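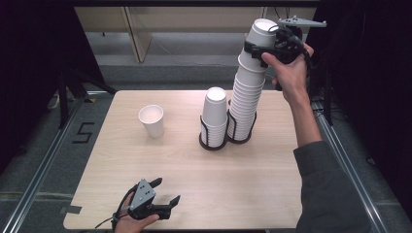
Progress report to the Dolier Fund
Project: Shared reading for adults who return to school, town of Tulberg
Date: December 17, 2025
Prepared by: Jozefína Michalík

Dear colleagues,

With this report I inform you how the second half of the grant was used, and what remains open before spring. The financial tables were sent separately by our accountant, so I repeat only the figures that are needed to understand the text.

Enrollment. We started in August with 154 adults on the list. This is more than we wrote in the application, and we had to open a second evening group at the Polák building, where the heating works on a timer and switches off too early. The owner has promised to change the timer. Until then the evening group ends before the planned time, and the missing minutes are added to the morning meetings for those who can come.

Books. The library bought 1,179 copies with your support. Most are short novels and stories in plain language, and a smaller part is non-fiction – health, housing, driving rules. The driving rules are borrowed the most. I did not expect this when I made the order, and I would like your permission to move the rest of the book money from novels to practical titles. In the same period the members made 2,813 loans. I ask you to read this number with care, as it includes renewals. The Anotow lending system does not separate a renewal from a new loan, and we did not find a way to correct it backwards.

Teaching. We have 11 group leaders. Two of them began in the autumn and were trained by sitting in with a more experienced leader for four meetings. In the application we promised a written handbook. It is late. The chapters about choosing a text and about reading aloud are finished, the chapter about members with weak eyesight is only a draft.

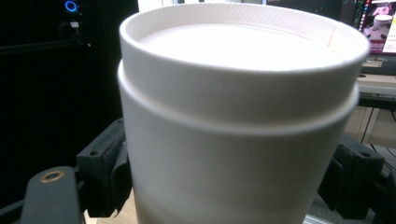 Martin from the morning group asked if the reading aloud could stay voluntary, and he added that he would "come twice as often" if he knew he will not be called by name. Several other members agreed with him in the written feedback. From the next term the leaders will ask who wants to read, and they will not go around the table anymore. I will report to you if this changes the attendance.

Attendance. The morning group is stable. In the evening group the attendance went down after the clocks changed, mostly among people who travel by bus from the villages. The last bus leaves before the meeting ends. We wrote to the bus company and have no answer yet.

Open points for your decision:
1. Moving the rest of the book money to practical titles, as described under Books.
2. A new date for the handbook. I propose the end of the spring term.
3. Travel costs for the evening group. The original budget has no line for this, but the line for printing was not fully used.

If possible, I would be thankful for an answer to the first point before the others, as the bookseller keeps our discount only for orders placed in the old year.

With kind regards,
Jozefína Michalík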